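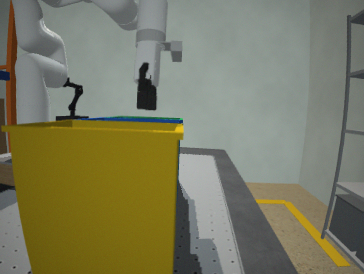

Drastton issue 4: paper change and gutter loss

Small Press Comics > Production and Print

ebeyene_inks
Got my copy of Drastton 4 this morning. The paper is different from the first three issues. Those were a matte uncoated stock and this one is a coated sheet, probably silk. Blacks are denser, but under a desk lamp the lighthouse sequence throws glare on every page. The spine is also tighter and I lose lettering in the gutter on the crypt spread. Is this the whole run or one batch?

N. Mamo
Whole run as far as I know. My shop got 30 copies and all of them are silk. The indicia now lists Endard as printer. It was Seyoum through issue 3.

gutterghost
The blacks were the weak point of the earlier issues. Uncoated stock soaks up ink, and the fog pages in issue 2 went to flat gray. If the price of fixing that is some glare, I'll take it.

ebeyene_inks
The fog pages were gray in the original art. Heitmann works in diluted wash. She posted scans in June and the values match the printed issue 2 closely.

gutterghost
Scans on a monitor don't tell you much about print values.

ebeyene_inks
They tell you the relative values. The midtones in issue 2 sit where they do in the scans. In issue 4 the lower midtones have closed up. Check the cellar door on the page after the séance. There is hatching in the scan that doesn't exist in print.

Edith Y.
I letter for a different title at Alarard, so I can speak to the gutter but not the paper. Perfect binding on a book this thin needs extra inside margin on facing pages. If the files were set up for saddle stitch and the binding changed late, you lose exactly what you describe. The balloon on the left of the crypt spread looks like it was placed for a stapled book.

N. Mamo
Were issues 1 to 3 stapled? Mine are bagged and I'm not opening them.

Edith Y.
Stapled, all three.

pallbearer_9
The print run was 540 per the campaign page. At that quantity I doubt they had much choice of stock. You take what the printer has on the floor.

gutterghost
Plenty of digital printers offer uncoated at that quantity.

pallbearer_9
At the same unit price?

gutterghost
Close to it. Depends on weight. I'd guess this is nearly the same weight as before, it just feels thinner due to the coating.

Meron Berhe
Publisher here. Answers in order.

Stock: silk, entire run. The uncoated sheet we used before was discontinued and the substitute showed too much through from the reverse side. We should have announced the change and didn't.

Binding: Edith is right. The interior files were built for saddle stitch. The proof I approved was a PDF, so the gutter loss wasn't visible to me.

Midtones: the old printer's curve was left on the files. That is a prepress error on our side.

A corrected digital edition goes to all backers on 26th November. We are not reprinting the single issue. The collected edition will be uncoated, sewn, with the crypt spread relettered.

ebeyene_inks
Thanks. Will the collected edition use new scans or the existing files with the curve removed?

Meron Berhe
Existing files for 1 to 3. New scans for 4, at 100 percent of original size.

gutterghost
For the record, I still prefer the silk.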